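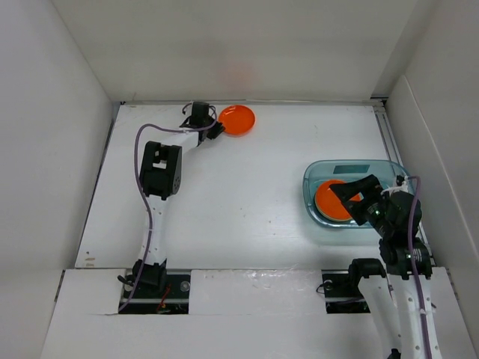
It let go of the plate because we told it to, Sharada Salian says, and then she says it again, slower, in case I missed how annoyed she still is. The arm had done precisely what its program asked. Trouble was, the plate was nearly a foot above the table at the time.

I've come to Bokuvcombe to hear about the worst fortnight the Pisharody workshop has ever had, and I was rather hoping for sparks and flames. What I get is a mug of very strong tea and a long story about a cable. Stick with me, though, it's a good one!

Pisharody teaches pairs of small robot arms to do kitchen jobs. Plates into trays, plates out of trays, over and over, in a white booth you could mistake for a posh shower cubicle. By last September the right arm had put 4,000 plates into its tray and the team had got a bit cocky (Sharada's word, and she includes herself). They'd started leaving it to run over lunch.

Then it began dropping things. It would go perfectly well for an hour, pick up a plate, swing towards the tray and just open its fingers halfway there. Then it would carry on to the tray and very carefully put down nothing at all. I laughed when she showed me the recording. She didn't.

Everybody blamed the gripper first. It's an open sort of V shape, and a plate is a slippery, shallow thing to get hold of, so new pads went on. It dropped the plate. They slowed the arm down to a crawl and it dropped the plate at a crawl. Somebody decided the lights were confusing the camera, so they spent a whole afternoon fiddling with lamps - and you can guess how that went.

The breakthrough, if you can call it that, came from reading the log files, 220 pages of them, printed out and spread across the floor. (I do like a person who prints things out.) Every drop came straight after a tiny gap in the messages from the wrist. The arm would lose touch with its own hand for a moment, get it back, and start the hand up again from scratch. And the first thing the hand did on starting up, according to a setting left over from the very first week, was open.

So there was your "because we told it to". A loose connection made the gap, but the setting made the drop. The lead had been run along the arm and over the wrist with a bit of slack, which everyone thought was the kind thing to do, and at full stretch it was being tugged, ever so gently, at the plug. After enough plates the plug had worked itself loose. You couldn't see it. Sharada only found it by holding the lead between two fingers while a colleague moved the arm about with the motors off.

Now, a dropped plastic plate is no great drama. What bothered her was the other thing the logs showed. After the hand restarted, the arm went straight back to work at full speed, without asking anyone. On 23 occasions it had done that, and on at least one of them she'd been leaning into the booth to pick up the plate.

"I had my sleeve in there," she tells me. "I thought it had stopped. It looked stopped."

She wasn't hurt, but she went home early that day and I don't blame her one bit.

The repair took an afternoon. The plug now has a clip that takes the strain, the hand holds on to whatever it's got when it wakes up, and any lost message stops both arms dead until a person presses a button outside the booth. Trendov, who supplied the wrist parts, have asked for a copy of the logs. The lunchtime runs are over for good, which has caused some grumbling, and there's a long-handled litter picker by the door for anything that lands out of reach.

I asked if I could have a go with the button. It's a lovely big one with a proper clunk to it, and I pressed it twice. Sharada let me, then took the mug out of my other hand and put it on the windowsill, well away from the booth.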